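팰로 닉포트 작업실, 하루 문 열고 이웃 맞아
파란 천 한 장 붙잡고 배우는 로봇 손의 일

닉포트에서 로봇을 연구하는 팰로가 6월에 작업실 문을 활짝 열고 동네 사람들과 이웃 도시 브럴소프에서 온 손님들을 맞았다. 해마다 여는 행사는 아니고, 지난해 가을에 지금 자리로 옮겨 온 뒤로는 처음 마련한 공개일이다. 오전 10시에 문을 연다고 했는데 9시 반부터 벌써 입구에 우산을 든 사람들이 줄을 서 있어서(아침나절에 비가 제법 내렸다) 직원들이 접이식 의자를 내오고 보리차를 따라 주느라 한바탕 부산했다. 신청을 받기 시작한 뒤로 이름을 올린 사람이 모두 1118명이었다니, 작업실 쪽에서도 이만큼 관심이 클 줄은 몰랐던 모양이다.

둘러보는 순서는 따로 정해 두지 않았다. 다만 작업 탁자 앞에서는 한 번에 최대 네 명까지만 함께 설 수 있게 해서, 차례를 기다리는 사이에 옆 사람과 이런저런 이야기를 나누게 되는데 그것도 나름대로 재미있었다. 기자 앞에 선 모녀는 브럴소프에서 버스를 두 번 갈아타고 왔다고 했다. 딸은 기다리는 내내 로봇이 양말도 갤 줄 아느냐고 물었고, 어머니는 그건 너부터 배우자고 받아쳐서 줄 전체가 웃었다.

사람들이 가장 오래 머문 곳은 흰 탁자였다. 손에 쥐고 쓰는 검은 집게로 파란 천을 다루는 일을 하는 자리인데, 집게라고는 해도 손가락 두 개가 안쪽으로 굽어 있어 엄지와 검지로 꼬집는 모양과 무척 닮았다. 천을 그냥 맨손으로 잡으면 될 것을 왜 굳이 집게를 쓰는가 하면, 로봇에게 달아 줄 손과 닮은 도구로 사람이 먼저 일을 해 보아야 나중에 로봇이 따라 배우기 쉽기 때문이라고 한다. 사람 손가락은 다섯이고 로봇 손가락은 둘이니, 사람이 로봇 쪽으로 조금 내려가 주는 셈이다.

말로 들을 때는 쉬워 보여도 막상 해 보면 그렇지가 않다. 기자도 집게를 건네받아 수건 한 장을 반으로 접어 보았는데, 모서리를 집었다 싶으면 두 겹이 같이 딸려 오고, 다시 놓으면 그새 주름이 져서 어디가 끝인지 알 수가 없었다. 두 번 실패하고 세 번째에야 겨우 비뚤어진 네모를 하나 만들었더니 웨이둥 랴오가 옆에서 처음치고는 아주 훌륭하다고 칭찬해 주었다. 모두에게 하는 말인 줄 알면서도 기분은 좋았다.

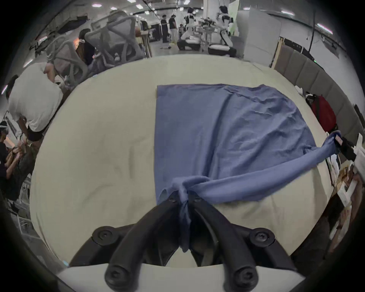
왜 하필 빨래인가

질문 시간에 제일 먼저 나온 물음도 이것이었다. 로봇이라면 자동차를 조립하거나 무거운 짐을 나르는 쪽이 어울리지 않느냐는 것이다. 랴오의 대답은 이랬다. 상자는 들어도 상자 모양 그대로인데 천은 잡는 순간 모양이 달라지고, 한쪽을 당기면 다른 쪽까지 따라 움직인다. 그래서 사람이 아무 생각 없이 하는 집안일이 기계에는 오히려 까다로운 숙제가 된다. 같은 티셔츠라도 탁자에 어떻게 던져 놓았느냐에 따라 첫 손질부터 달라져야 하니, 될수록 여러 번, 여러 사람의 손으로 해 본 기록을 모으는 수밖에 없다고 한다.

팰로가 지금까지 모은 천 다루기 기록은 3565건이다. 작업실에서는 이 일감 묶음을 '다피스'라고 부른다. 무슨 뜻이냐고 물었더니 캐트린 프리처드가 자기도 입사했을 때부터 궁금했는데 이름을 지은 사람이 매번 다른 대답을 해서 이제는 묻지 않는다고 했다. 어쨌거나 다피스에는 펴기, 접기, 뒤집기, 포개기가 들어 있고, 여름이 지나면 단추 있는 옷도 넣을 계획이다. 단추 이야기가 나오자 프리처드의 표정이 조금 어두워졌는데, 소매까지 달린 셔츠는 직원들 사이에서도 서로 미루는 일감이라고 한다.

작업실은 천장이 환하고 칸막이가 적어서, 탁자 앞에 서면 반대편에서 무슨 일을 하는지까지 훤히 건너다보인다. 흰 인간형 로봇 쪽으로 곧장 달려가는 아이들이 많았고, 어른들은 대개 책상 쪽에서 걸음을 늦추었다. 공개일이라고 일을 멈춘 것은 아니어서, 한쪽에서는 손님에게 설명을 하고 다른 쪽에서는 평소처럼 화면을 들여다보거나 로봇을 손보는 식이었다. 소란스러운데 어떻게 일을 하시느냐고 걱정하는 손님도 있었지만, 정작 직원들은 괜찮다며 과자를 권했다. 바퀴 달린 받침을 만져 봐도 되느냐는 물음에는 꺼져 있을 때만 된다는 답이 돌아왔다.

오후 2시에 열린 두 번째 시연에는 이올로 보언이 나섰다. 보언은 먼저 천을 일부러 마구 구겨 탁자에 던져 놓고, 손님들에게 어디를 먼저 잡겠느냐고 물었다. 대답이 제각각이었다. 목둘레라는 사람, 소매라는 사람, 우선 탁탁 털어야 한다는 할머니도 계셨다. 보언은 할머니 말씀이 제일 옳지만 아직 로봇이 터는 동작은 서툴러서 당분간은 모서리를 찾아 천천히 펴는 쪽으로 하고 있다고 했다. 할머니는 그래서야 해 지기 전에 빨래를 다 개겠느냐고 하셨고, 이번에도 다들 크게 웃었다.

집게를 직접 잡아 본 사람들에게는 작은 손수건이 한 장씩 돌아갔다. 집게로 접은 그대로 가져가도 되고 손으로 다시 접어도 되는데, 대부분은 삐뚤삐뚤한 채로 조심스레 가방에 넣었다.

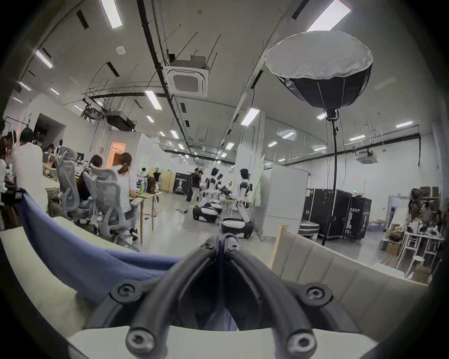

이드리스 러독은 시연을 보고 나오면서, 솔직히 로봇이 재주라도 넘을 줄 알고 왔는데 천 한 장 펴는 걸 보느라 한 시간이 훌쩍 갔다고 했다. 집에 돌아가 수건을 갤 때마다 자기 손을 들여다보게 될 것 같다면서, 다음에는 이불 접는 것도 보여 주면 좋겠다는 주문도 남겼다. 이불은 혼자 사는 사람에게 제일 귀찮은 물건이니 그것만 되면 당장 한 대 들여놓겠다는 것이다.

이불 이야기를 전해 들은 리디언 롤런즈는 한참 웃더니, 이불은 탁자부터 바꿔야 할 일이라 당장 약속은 못 드린다고 답했다. 대신 작은 담요라면 해 볼 만하다고 했다. 롤런즈는 이번 공개일을 준비하는 데 꼬박 4개월이 걸렸는데, 그중 상당한 시간을 전선 정리에 썼다며 다음번에는 조금 덜 어지럽힌 채로 지내 보겠다고 덧붙였다.

마지막 손님이 나간 것은 저녁 6시가 조금 넘어서였다. 그 무렵에는 비도 그쳐서, 입구에 두고 간 우산이 여러 개 남았다. 우산은 안내 창구에서 보관하고 있으니 평일 낮에 들러 찾아가면 된다. 다음 공개일은 아직 날짜를 잡지 않았고, 정해지는 대로 닉포트 도서관 게시판과 작업실 정문에 알릴 예정이다. 이번에 신청하고도 자리가 없어 들어오지 못한 사람에게는 먼저 연락이 간다.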